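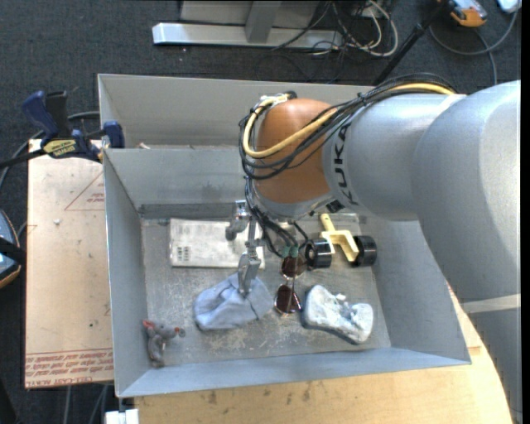
Writing Prayers for Other People to Say

Notes for a talk by Jozefína Halás
8th September

Last updated: September

Opening

Thank them for having me. Mention that Khải Kim has the handouts and will pass them down the rows during the first reading, so no need to take notes on the texts.

Start with the story of the long confession. My first year leading worship at Mallet Street, I wrote a prayer of confession that ran to 461 words. I had counted them and was proud of it. The congregation was out of breath by the second paragraph. A man in the back row said "Amen" at a comma, and half the church sat down.

Point to make: a prayer read by one person and a prayer read by everyone are different kinds of writing. Most of us learn the first kind and then print it in bold type and expect it to work as the second.

1. Breath

Have everyone read line one of handout A out loud, together. Don't warn them. It has 2 commas and a bracket in it. Wait for it to fall apart, then read line one of handout B.

Line breaks go where people breathe. If a line can't be said in one breath by a person of eighty, it is too long. Put the strong word near the end of the line. Avoid starting a line with "which."

Read your draft aloud standing up. Sitting down you will get away with more than you should.

2. Whose words are they?

When we say "we," we are putting words in somebody's mouth. Confession is where this matters most. "We have ignored the poor" may be read by a woman who spent all day Saturday at the food pantry, and by a man who is the poor. Leave room. "Where we have turned away" does the same work and lets people find themselves in it or not.

Same with thanksgiving. On a week when there has been a funeral, "our hearts overflow with joy" is a hard thing to hand to the family in the third pew. The psalms help here – they change mood without asking permission. Read Psalm 13 in full. It is six verses. Take it slowly and leave a gap before verse five.

3. Borrowing

Most of what we use was written by somebody else, and that is fine. The church has always prayed secondhand. Two habits to keep:

Write down where it came from at the time you copy it. I have a folder from the Drinetti retreat with eleven pages of lovely prayers and not one name on them. I can't print any of them.

If you change it, say "adapted from." If you changed nearly all of it, say so anyway. Check whether the writer or publisher allows changes at all.

(If someone asks about licenses for projecting texts on a screen: I don't know enough. Send them to the church office.)

4. Silence

Print it in the order of service. "Silence is kept" is enough. Leaders always cut it short – ten seconds feels like a minute at the front. I say the Lord's Prayer to myself, once, and then go on.

Do this with the group now. No introduction. Just stop.

Exercise (15 minutes)

In pairs. Handout C is a prayer of intercession from the old Griludau service book. It is good, but nobody under sixty uses several of its words. Rewrite the first half for two voices, leader and people. The people's response should be short enough to remember without looking down.

Ask three pairs to read theirs. Let the rest of the room say the response. Don't correct anything while they are reading.

Questions

Likely ones: children leading prayers (yes, give them the text a week ahead), praying without notes (also fine, but plan the first and last sentence), responses in more than one language (Khải can answer this, his church does it every month).

Closing

Everyone stands. Use this, leader first, then all:

For the words we were given,
we thank you, Lord.
For the words we could not find,
we wait for you, Lord.
For those who will pray after us,
we ask your blessing, Lord.
Amen.

Handouts go in the box by the door if people don't want to keep them.

Contact: Grarkari Worship Network, church office | © Jozefína Halás. May be copied for use in worship with credit. | Back to top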